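Perine opens its breakfast club to the whole street this January

For immediate release

Hello from Perine! I'm Jovita Manríquez, I run the kitchen and most of the arguments about porridge, and I've been asked to write this one myself because our usual press person is on leave (congratulations, Chibuzor, she's gorgeous).

So, the news. From January our breakfast club stops being members only. Anyone who lives or works near the old tram depot can come in from 7.15 in the morning, sit down and eat. You don't need a card and you don't need to book, although if you're bringing a big group a quick ring the night before would be kind.

We started with 2 tables and a kettle that tripped the lights. Last year we served 3321 breakfasts, and I can tell you the number because Marcelino Brito writes every single one in a green notebook and gets quite cross if you forget to tell him you had seconds. The new room next door gives us 41 seats, a proper sink and a radiator that works on both sides, so it felt daft to keep the door half shut.

The menu stays simple. Porridge every day, eggs when we can get them, toast from the Šťastný bakery on the corner, and fruit. The fruit is what I'm most excited about! Trokora, the wholesaler up by the ring road, has agreed to let us have its end-of-day boxes at cost, so there will be berries and pears on the counter well past the point where we'd normally be down to a sad banana. A full breakfast is £2, and children under five eat free.

"I've been coming since the kettle days," says Ismael Guerra, who drives the early bus and is usually first through the door. "I get my toast, I hear the gossip, I'm at work by eight. My neighbours have been asking for ages if they can come too, and now I can stop making excuses."

We're also putting out a little leaflet of breakfasts you can make at home, put together by Ronaldo Macedo over a lot of Sunday-ish mornings at his mum's. We've printed 501 copies (the printer at Ostesar threw in an extra one, and I've kept it). They're free from the front desk, and the first two recipes are at the bottom of this release for any editor with a gap to fill. Please do print them, just put Ronaldo's name on.

If you'd like to visit, come before nine when it's busy and noisy and you'll get a much better idea of us. Ask for me or Marcelino. We'll find you a seat and a mug of tea.

Two recipes from the leaflet

1. Blueberries on toast. Warm a bowl of blueberries in a small pan with a spoonful of sugar until they start to burst, then tip them over thick buttered toast. Very good with yoghurt, if you've got some.
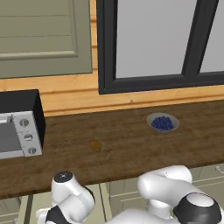
2. Overnight oats with pear. Grate a ripe pear into a mug of oats, cover with milk and leave in the fridge till morning. Add a pinch of cinnamon before you eat.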